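Trultirbridge (video game)

Trultirbridge is a local multiplayer building and knocking-down game for two to four players, made by the small studio Lykkegaard. I've been looking after this page on the wiki since the first public build, so forgive me if I wander a bit – I've played far too much of it.

Gameplay

Two teams start on opposite banks of a river and build towards each other out of whatever floats past. Planks, doors, bathtubs, the odd piano. When the two halves meet, the building stops and the brawl starts, and the first team to get its mascot (a very round goose called Padby) onto the other bank takes the round. You can play it politely for the first minute or so. I never have!

Each team has a budget of 414 coins per round, which sounds generous until you see what rope costs. Rope is the best thing in the game. You can tie it to your own bridge, to the other team's bridge or to Padby, and all 3 are good ideas at different times. Colour matters as well: red rope snaps sooner but stretches further, and grey rope hardly stretches at all.
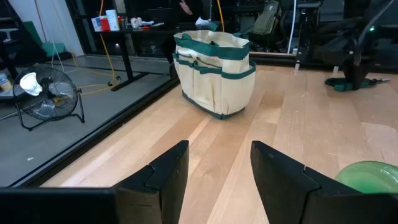 Light timber planks with a black metal edge.

Rivers

The game shipped with 4 rivers. My favourite is Presine, a slow brown one with a weir in the middle that eats anything heavier than a door. New players tend to build low there and lose the lot. Build high, keep your weight near the bank and save your coins for the last stretch. The frozen river was added in March and it's the only one where you can skip the bridge completely and just slide Padby across, if the ice holds.

Development

Jytte Gunnlaugsson designed the game and wrote most of the physics, and the rope went through 40 versions before she was happy with it. An early version had no brawling at all. It was a quiet puzzle game with a timer, and a few of us still have that build and play it now and then – it's lovely, but it's over in an evening.

The current version came out on July 13, 2024 and fixed the bug where a bathtub could be placed inside another bathtub forever. I miss that bug. There's still no online play, so you'll need to get your mates on the couch.

See also: List of rivers, Rope (item), Padby's hats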